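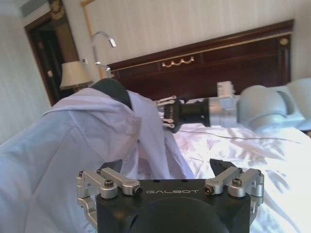 Home News Projects People Archive Contact

Filed under: Project updates / Teleoperation

Bedroom work passes the halfway mark

The Tikwood project has been recording household tasks in furnished bedrooms since January, and the clothing part of the work is now past its midpoint. The count at the last check was 2,648 usable demonstrations. Of those, 900 are garment tasks with both arms, and the rest are bedding, pillows and small items moved from one surface to another.

All of the garment demonstrations are done by remote control. The operator sits at a desk with a controller for each hand and watches the wrist views on one screen and a room view on another. When the operator's hand closes, the gripper closes. Nothing is planned by the software at this stage. The arms do what the person does, slightly later, and the system saves the joint positions, the gripper openings and the video together.

Ashley Dunmore runs the operator group. She started with people who had used remote arms before and has since moved to training new operators from scratch. Her view is that previous experience matters less with cloth than it does with boxes and cups. "People who are used to rigid objects close the gripper and go," she says. "With a shirt you have to look at what you're going to get between the pads before you close. If you take four layers when you wanted one, the rest of the episode is no good."

New operators spend their first sessions on a flat towel. After that they move to clothing on a bed, and then to two-arm work, where one gripper holds the fabric and the other comes in from the side. The second arm is where most of the bad episodes come from. The operator has a good view from one wrist and a poor view from the other, and has to decide which one to trust. Dunmore asks people to stop moving the holding arm completely before the second one comes within reach of the cloth.

Pale fabric on a white satin sheet has been the hardest combination. In strong daylight the sheet washes out in the wrist view, and the edge of a garment lying on it is difficult to find. The group tried drawing the curtains for these tasks, but the people training the model at Treloar asked for the daylight episodes to stay in. They want the same task recorded at different times of day, with shadows of the arms falling across the bed where they happen to fall. The current schedule has a morning block and a block starting at 3 p.m.

Satin also slides. A pull that would lift a sleeve off a cotton sheet will drag the whole garment across satin. Operators now lift before they pull, and that has been added to the written instructions. The old wording said "draw the garment toward you," and several people took it literally.

Each episode is reviewed before it counts. The reviewer checks that the task was finished, that both video streams are complete, and that the arms did not touch the headboard or the lamps. Contact with furniture does not mean the episode is deleted. It goes into a separate folder, which now holds 43 recordings. Treloar has asked to see them, as contact is something the model will need to recognize.

Slow episodes are kept as long as the motion is steady. Long pauses are trimmed. An early batch from the Dukinberg rooms had a lot of waiting in it, and a model trained on that batch learned to wait too. It would reach the garment, stop over it and stay there. The batch has been trimmed and put back in, and the newer version of the model moves on after the grasp.

The first test on garments without an operator used 867 demonstrations. The model could pick up a shirt from the bed with one arm in most starting positions. It was much less reliable at bringing the other arm in to take the second hold, and the next round of recording will concentrate on that handover. Operators will begin with the garment already held and practice only the second grasp, with the fabric hanging differently each time.

Soneson will take over storage and review scheduling when the next round begins. Operators should keep using the current sign-up sheet until they get new login details. Anyone who has not yet read the revised cloth instructions should do so before their next two-arm session. Questions about them go to Ashley Dunmore.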